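Totberg 房屋出租与出售广告数据集 说明文件

版本 2，由 Stinus 小组整理

一、这个数据集是什么

Totberg 数据集收集了 176 条房屋广告的文字，全部用中文写成，内容是住宅的出售和出租。我们做这个数据集的目的，是研究广告里怎么描写房间、院子和周围的交通。每条广告保存为一个单独的文本文件，编码是 UTF-8。

广告来自 Mangundap 和 Stusuvska 两个地区的中介网站。中介公司同意我们使用这些文字，但是要求删去联系人的姓名和电话，我们已经照做。门牌号码也删去了，街道名称保留。

二、文件和字段

数据放在 data 目录里，分成 4 个子目录：公寓、联排住宅、独立住宅、带店面的住宅。索引文件是 index.csv，每一行对应一条广告，字段如下。

id：广告编号，不会重复
region：地区，写 Mangundap 或者 Stusuvska
type：房屋种类，和子目录的名称一样
deal：出售或者出租
rooms：卧室数目，原文没有写的时候留空
area：面积，单位是平方米，原文没有写的时候留空
price：价格，按照原文抄写，没有换算

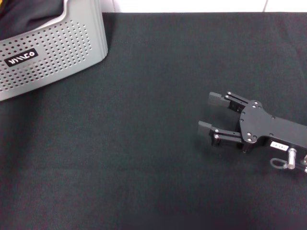
价格字段需要特别注意。有的广告写总价，有的写每平方米的价格，还有的只写“面议”。我们没有统一这些写法，所以在计算以前，请先自己检查。租金一般按月计算，少数广告按周计算，这时单位写在数字后面。

三、标注的方法

每条广告由两位标注者分别阅读，他们把描写房屋的句子分成“事实”和“评价”。例如“厨房朝南”是事实，“厨房十分舒适”是评价。两个人意见不同的句子，在标注文件里用问号表示，没有强行决定。

四、已经知道的问题

同一套房子有时候在两个网站上都有广告，文字稍有差别，我们把它们都保留了。Stusuvska 的广告里独立住宅比较多，公寓很少，因此不适合用来比较两个地区的价格。部分原文有错别字，我们没有修改。

五、使用条件

可以用于教学和研究，请注明数据集名称和版本。不可以用来给真实的房屋估价。如果发现没有删干净的个人信息，请在项目页面提交问题，并写上广告编号，我们会在下一个版本里改正。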